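4.2 Matching Padlocks and Keys

Before issue, every Tanner storage locker padlock must be paired with its own keys.

1. Clear the table and lay out the padlocks and key sets.

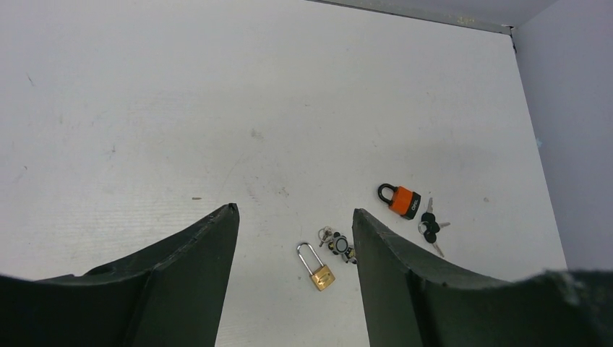 2. Try one key set at a time. Insert the key fully, then turn it gently – a correct key turns without force.

Caution: Do not use oil. Apply dry graphite only.

3. Hold the padlock by the shackle with the body hanging down, and check it for damage. 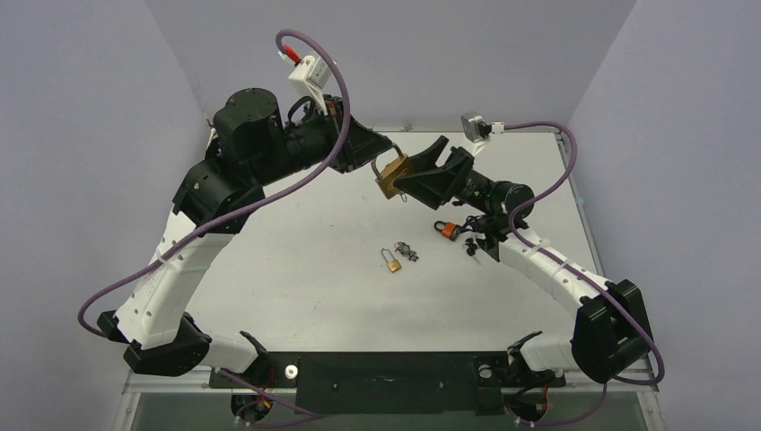
4. Tag each matched set and record it in the Tristley log within 5 days.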